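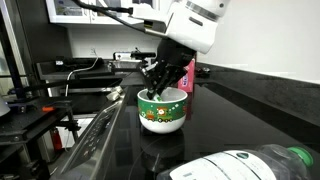 Plinora – Équipe logiciel de manipulation
21 septembre 2021

1/ Plinora met à disposition la version 5 de Drarner, sa couche de planification et de commande pour mains à plusieurs doigts. Ce fil présente les principales évolutions à l'intention des équipes utilisatrices et des laboratoires partenaires.

2/ Les travaux ont porté en priorité sur la saisie à l'intérieur de récipients : bols, boîtes ouvertes, tiroirs peu profonds. Dans ces configurations, les extrémités des doigts échappent à la vue et le bord du récipient restreint fortement les trajectoires admissibles.

3/ Jusqu'à la version précédente, le planificateur traitait le bras et la main successivement. Il en résultait des approches valides pour le poignet mais irréalisables pour les doigts. Drarner 5 résout désormais les deux problèmes conjointement, avec une contrainte explicite de distance au bord.

4/ Côté perception, le module Gastus estime l'ouverture du récipient avant la descente, puis fige cette estimation dès que l'occultation dépasse un seuil réglable. La valeur par défaut est de 70 %. Les équipes qui travaillent avec une caméra latérale auront intérêt à l'abaisser.

5/ Les plans de travail noirs et brillants demeurent un cas difficile. Les reflets y produisent de faux points sous la surface, que l'ancien filtre interprétait comme une cavité. Gastus rejette à présent tout point situé sous le plan estimé, sauf déclaration contraire dans le fichier de scène.

6/ Les objets transparents, bouteilles en plastique notamment, ne sont toujours pas reconstruits de manière satisfaisante. Il est recommandé de les déclarer comme volumes d'exclusion. Une prise en charge native est à l'étude, sans calendrier arrêté.

7/ La commande passe en mode compliant dès le premier contact détecté. Les raideurs sont définies doigt par doigt et peuvent être modifiées en cours d'exécution. Tapio Kokkonen, responsable de la commande, a rédigé la note technique correspondante, jointe à la documentation.

8/ La campagne de validation interne, ouverte en juin, a compté 448 essais en environnement de cuisine. Elle a conduit à la correction de 19 anomalies, pour la plupart liées à la synchronisation entre l'estimation de pose et la boucle de commande. Le journal complet est accessible depuis le dépôt.

9/ L'outil de relecture Dobson a été adapté en conséquence. Il affiche sur un même axe temporel les couples articulaires, l'état du planificateur et le flux vidéo. Les enregistrements antérieurs restent lisibles après conversion ; le script est fourni.

10/ Point d'attention pour la migration : le paramètre « marge_bord » s'exprime désormais en millimètres et non plus en mètres. Les fichiers de configuration existants doivent être repris avant toute exécution sur un bras réel.

11/ Les demandes d'assistance sont à déposer sur le suivi du dépôt, en joignant le fichier de scène et l'enregistrement Dobson. Les messages privés adressés à ce compte ne font pas l'objet d'un traitement technique.

Nous utilisons des cookies afin de mesurer l'audience et d'améliorer nos services. Accepter | Refuser | Gérer mes préférences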